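Rekiser gallery — learning from fewer demos

Hello again! Yeshi and I have spent most of May on one stubborn question: how few demonstrations can we get away with before the arm stops picking up a cup sensibly? We started with 4000 and have cut right down to 333.

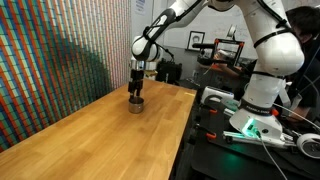
The smaller set did nearly as well in our trials, as long as we kept the awkward grasps in (Tiruwork's idea, and a good one). We trained it twice to be sure — both runs agreed. Bowls are next, and I'm a bit nervous about those!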